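Ticket 922 -- Sodstead returns, metal sorting bin
Opened 19 March 2022
Status: open

Customer says the gray bin marks light-colored items and wants it replaced. Birodell blames the scuffed floor. I'm not convinced. It had scuffs in August and we got 2 complaints that whole month.
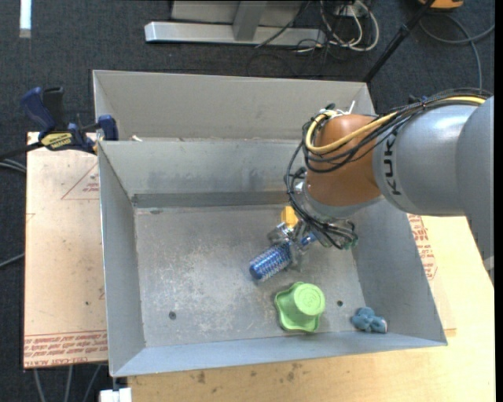 Wiped the floor with a white cloth, 18 passes. Cloth came up clean. If the metal were shedding, I'd expect some gray on it.

Kirkivent quoted 99 for a liner. Not approving that on a guess -- Shaikh needs to send the marked items first, with the bags they came in.

Next step: waiting on Shaikh.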